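Prelo reserva presupuesto para su segundo brazo robótico y lo quiere en marcha en septiembre

29 de julio de 2021

¡Hay luz verde! Prelo, el estudio de automatización que lleva dos años enseñando a los robots a moverse entre objetos de uso diario, ha aprobado la compra de un segundo brazo para su laboratorio. El pedido saldrá en los próximos días y el equipo confía en tenerlo montado antes de que acabe septiembre, a tiempo para la nueva ronda de pruebas de escritorio.

La noticia tiene más miga de lo que parece, porque el brazo es solo una parte del gasto. El plan que presentó Joelle Abou Jaoude, responsable de equipamiento, ocupa 86 líneas de hoja de cálculo, y en ellas cabe todo: la fijación a la mesa, los cables de repuesto, un ordenador dedicado al control, las horas de formación y hasta los objetos que el robot tendrá que manejar. «La primera vez compramos el brazo y luego fuimos descubriendo lo demás factura a factura», recuerda Abou Jaoude. «Esta vez hemos empezado por lo demás».

Y lo demás suma. La partida de accesorios y recambios queda en 1.664 euros, una cantidad modesta al lado del propio brazo, pero que en la compra anterior ni siquiera existía sobre el papel. A eso se añaden 342 euros para vajilla, material de oficina y otros objetos de prueba, que se irán reponiendo según haga falta.

La comparación entre proveedores ha durado casi toda la primavera. Llegaron a la final dos ofertas, la de Hoshino y la de Brurthorpe, muy parejas en precio. Hoshino ofrecía un plazo de entrega más corto; Brurthorpe incluía dos visitas de mantenimiento y un juego completo de juntas. Al final ha ganado Brurthorpe, y en el laboratorio se nota la alegría – quien haya tenido un robot parado tres semanas por una pieza pequeña lo entenderá enseguida.

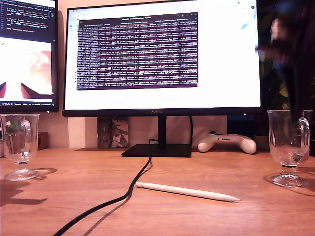 También ha pesado el software. El equipo trabaja con Tostasix, su propia herramienta para registrar sesiones y revisarlas después, y quería un brazo que pudiera conectarse a ella sin reescribir medio programa. Brurthorpe prestó una unidad durante cinco días para comprobarlo, y la integración quedó lista al tercero. ¡Una sorpresa estupenda para todos, empezando por quienes habían bloqueado la semana entera en el calendario!

Con dos brazos, Prelo espera pasar a unas 100 horas de pruebas al mes y, sobre todo, dejar de elegir entre probar cosas nuevas y repetir las antiguas. Uno de los puestos se dedicará a tareas largas sobre la mesa, y el otro quedará libre para ensayos cortos, de los que se preparan por la mañana y se desmontan antes de comer.

Queda por resolver el espacio. La sala actual admite el segundo puesto si se desplaza una estantería y se añade una toma de corriente, obra que ya está presupuestada y que se hará en agosto. Abou Jaoude ha pedido además que se reserve una parte del dinero para el segundo año, cuando termina la garantía y empiezan a gastarse las piezas.

El laboratorio publicará la hoja de cálculo, sin los precios negociados, para que otros grupos pequeños puedan usarla como plantilla – una idea magnífica para quien esté a punto de hacer su primera compra. Estará disponible en la web de Prelo cuando se confirme la fecha de entrega.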